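Laundry Corner Notes (README)

By Maarja Pētersons, February

We use cookies to remember your reading preferences. Accept / Manage

Hello and welcome, and thank you for opening the readme first! This folder goes with the Ladurholm laundry set, a modest collection of pictures and notes on clothes on their way to and from the washer. Aleksi Nurmi and I put it together over the winter, mostly in the afternoons, and I've tried to write down everything I kept having to tell people by email.

What's in it

There are 41 short entries. Each one has a picture and a line or two of plain notes: what the clothes are, what they're in, and what stands nearby. Of those, 37 have been read through by both of us. The remaining 4 are waiting on Aleksi, who is slower than I am but much better with fabrics (he will call a thing jersey when I would only have written "top").

How we name things

A "basket" is anything rigid with a rim and vented or slatted sides. A "bag" is anything that slumps when you let go of it. We went back and forth over this for almost 2 weeks, and I still think the Grosier tote belongs with the bags, but it is filed under baskets and I have made my peace with that.

For clothing, please put the color first and the kind second, and if you can't tell what the kind is, "garment" is perfectly fine. A heaped-up black thing could be a sweater or a pair of leggings, and I would much prefer an honest "black garment" to a guess. Teal goes down as teal-green, after a long spell when half of us wrote blue.

Folders

The sasar folder holds the loads with only a few pieces in them. The heinonen folder holds the big mixed ones, towels included, and those notes are still a bit rough around the edges, so do be patient with them.

Known gaps

Very few socks, I'm sorry to say, and hardly any bedding. Shiny patches on clothes are noted simply as "label or print" wherever we couldn't decide between the two.

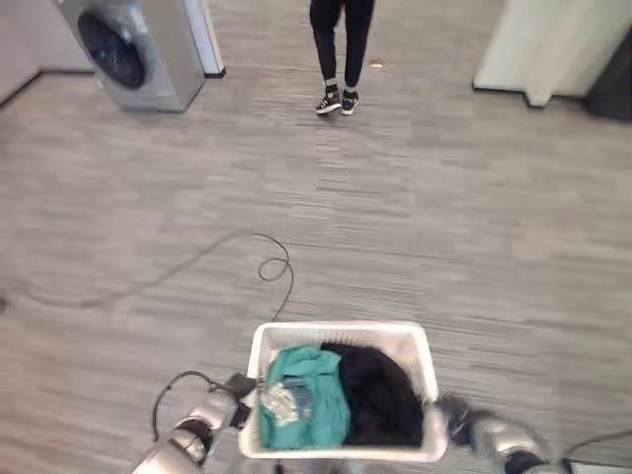 If you'd like to add entries of your own, copy the layout of any finished note in the sasar folder and send it to either of us. Mornings are best for me, and Aleksi answers whenever he answers.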